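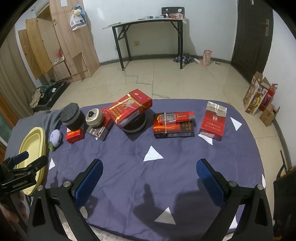
Hi Meenakshi, June update from the Neteo side. The good practice guide for hand-held gripper work is at draft four, and I'm much happier with it than I was in the spring!

We've logged 426 sessions under the new rules, 63 of them at Killasthorpe. Kwan-ho rewrote the setup section, so operators now check the pads and the joint screws before starting, and stop if anything feels loose (they grumbled, then got used to it).

The rule on two people sharing one work surface is still open. Jenő wants a fixed handover signal – I'd settle for a spoken one. Chia-jung is trying both this month.

Spending is on plan, with over 400 dollars left in the training line. Could we move 80 of that to printing? The Jadholm crew keep asking for paper copies, and I'd like to send them with draft five.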